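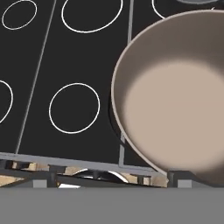

A frying pan and cooktop in the Umarden simulated kitchen.

UMARDEN RELEASES KITCHEN TASKS TAUGHT BY REMOTE CONTROL

August release adds 100 recorded demonstrations and a shared operator guide

20th August – Umarden today announced the release of Zoleo, a set of simulated kitchen tasks in which a person guides a robot arm by remote control and the arm's movements are recorded for training. The set covers 16 tasks, including moving pans and working at the stove and the sink.

Each demonstration is carried out by an operator using the Gitix hand controller. The operator's motions are passed to the simulated arm as they are made, and joint positions and gripper commands are stored with the camera views. Operators complete 2 practice sessions before any of their recordings are accepted.

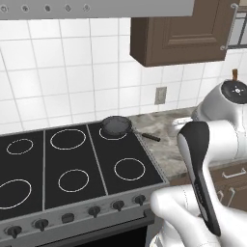 Availability and Terms

Zoleo is offered to universities and training centers at no charge. Commercial users may apply for a yearly license at a fee of $3000, which includes the operator guide and access to updates. Applications opened in July and will remain open until further notice.

The operator guide was prepared with Chong, which tested the remote control setup at its own site. It covers controller setup, pacing, and when a demonstration should be stopped and recorded again.
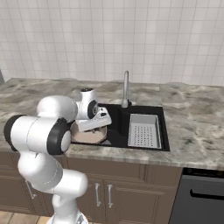 Chong said that its operators had found slow, steady demonstrations easier to reuse than fast ones, and that it would like future releases to include more tasks in which the arm has to let go of an object and grasp it again.

Umarden will accept requests for new tasks through its website.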